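Skemport's clean-table trial goes into a second stage, with the numbers still to come

Local news | Work and buildings

The shared workrooms at Camacho Street will keep their new bins until at least October, after the building's management signed on for a second stage of a tidying program that promises to cut the mess left on tables by 80 per cent.

Eighty per cent of what is a fair question. It was put to the management office in writing and the reply was a brochure.

The program is sold by Nota, a Skemport firm that describes its business as "surface behaviour". In everyday words, it supplies bins and a set of rules about where they go. The bin is called the Ellard. It is an open-topped container with no lid, pedal or bag ring, and it stands beside a work table, close enough that anyone sitting or standing there can drop in their scraps without walking anywhere. Nota charges $2,595 a table for a year. That covers the container, a one-page guide, two visits from Nota staff and what the contract calls "placement review".

There are 20 tables in the trial, all on the ground floor, all white and rectangular and set up on bare concrete. Tenants use them for whatever they like. Some are let by the half day and others have had the same gear on them for months.

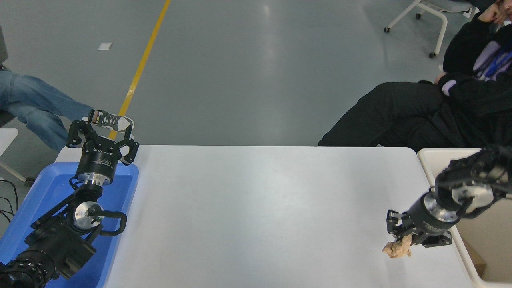
The idea behind the Ellard is distance. Nota's guide says people leave offcuts, wrapping and rags on a table when the nearest bin is more than a few steps off, and that the habit all but disappears once the bin is put at the end of the table. Anyone who has shared a kitchen may have doubts. There is also the matter of what the bins are being used for. At one of the Camacho Street tables the white container past the right-hand end has a cardboard box in it, which is either waste, storage or a bin inside a bin, and the guide has nothing to say on the subject. Under Nota's method a box in the container is recorded as a correct disposal. Tenants who spoke about it were split, and a couple of them said they put boxes in there because it was the only spot off the floor where a box would stay put.

A correct disposal is the basic unit of the whole scheme. Twice a day, at ten in the morning and four in the afternoon, somebody from the management office walks the floor with a sheet and marks each table as clear, partly clear or not clear. A table with working equipment on it can still be marked clear. A table with one loose scrap is partly clear. A table with two scraps is supposed to be not clear, but the sheets seen for this article had been filled in by different people with different ideas, and at least one page used a tick for all three.

Nota's figure of 80 per cent compares the sheets from the last month of the first stage with a survey done before the bins arrived. The earlier survey was done on a single afternoon. According to the management office, it was also the afternoon of the annual clear-out, when tenants had been asked to pull everything off their shelves and sort it on the tables. The office did not seem to regard this as a problem. Nota said in an emailed statement that its baseline was "representative of peak surface load", and did not answer a follow-up asking what peak surface load was.

It should be said that the ground floor does look all right. The aisles are easy to get through, and the corner by the loading door, long a resting place for flattened cartons, can be walked across. Several tenants were positive about the bins and one workshop on the upper floor has asked to be included. None of this needed a percentage attached to it. The building also changed its cleaning hours at the start of the trial, from early morning to the middle of the day, and added a second pickup of recycling each week. Both changes were made separately from the Nota contract and paid for separately, and neither is mentioned in the brochure.

Then there is the weight. The second headline figure in Nota's material is that the trial diverted almost 800 kilograms of paper, card and cloth that would otherwise have gone to landfill. The contractor that empties the bins does not weigh them. It charges by the lift. The office confirmed that the weight was worked out from the volume of the containers, on the assumption that each one was full every time it was emptied. On a recent visit plenty of them were a long way from full. Paper that has been scrunched up takes a lot of room and weighs next to nothing, so even a full Ellard may hold very little by weight.

Cloth is a sore point on its own. The Skemport recycling contract does not take textiles, and the Camacho Street tenancy rules have said so for years. Rags and fabric offcuts are meant to go in a separate tub by the sinks. The Nota guide lists "paper, card and soft materials" as suitable for the Ellard, which would put the rags in with the cardboard and risk the whole load being turned away. Asked about this, the management office said tenants should follow the tenancy rules. Nota said tenants should follow the guide.

The firm's strongest claim is its vaguest. The guide says that nine out of every ten scraps dropped within reach of an Ellard will end up in it "without prompting". There is no source given. The sheets cannot support it, as they record tables and not scraps, and they say nothing at all about who moved what. A tenant may have tidied up after themselves, or the cleaner may have done it at midday, ahead of the four o'clock walk-through. It would be handy to know which, given that the building already pays for the cleaner.

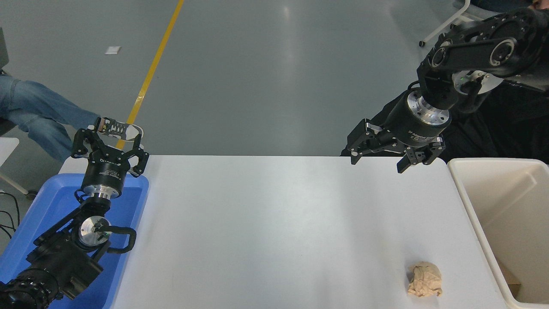 Near miss: a crumpled piece of tan paper on one of the white work tables, with an open bin just to the right.

Placement review is the other part of the contract that deserves a harder look. Twice in the year, Nota sends staff to check where each container stands and to move it if need be. The first round took place in the second month. Most of the containers were left where they were. A few were shifted from the left end of a table to the right, and a few from the right to the left, and the written report that followed ran to six pages, four of them about the firm's other products. Tenants said the bins tended to drift back afterwards, mostly to wherever the chairs weren't.

Chairs, for the record, are outside the scope of the program. So are cables, bags, trays, lunch and anything on the floor. A tenant could clear every scrap from a table onto the concrete and be marked as fully compliant. Nobody at Camacho Street is suggesting that this has been going on in any organised way, but the sheets would not pick it up if it were.

As for the bin itself, it is a decent enough bin. The walls are tall and there is nothing to break. What it would cost to buy without the guide and the visits is hard to say, as Nota does not sell it that way, and the firm declined to put a price on the container alone. Comparable open tubs at the hardware place on the highway are a small fraction of the yearly fee. They don't come with a placement review.

The management office defended the spending. It said the fee was being met from the existing fit-out budget, that rents on the ground floor would not go up during the second stage, and that the atmosphere in the building had improved. It would not say whether rents might go up after the second stage. It also said other providers had been looked at before Nota was chosen, and was unable to name one.

Some of the trouble could be fixed cheaply. Weighing a few loads would settle the argument over kilograms within a fortnight. The walk-through could be done before the cleaner comes through, by the same person each time, using one agreed set of marks. Three or four tables could be given an ordinary tub in the same position as an Ellard and left alone, so that tenants could see whether the branded version did any better. All of these were suggested at the last tenants' meeting, and the minutes record them as "noted".

Stage two keeps the same tables and the same sheets. The one change is a new category, "substantially clear", which will sit between clear and partly clear and will count toward the target. Nota says the extra category reflects feedback from users of the space. Tenants at the same meeting said they had not been asked.

The second stage is due to be reported on in October. The management office said the report would be prepared by Nota and that a summary would be pinned up near the front door. Tenants who want to see the full version, or the sheets behind it, can ask at the office between nine and noon. Requests have to be made on the form, and the form was out of stock at the time of writing.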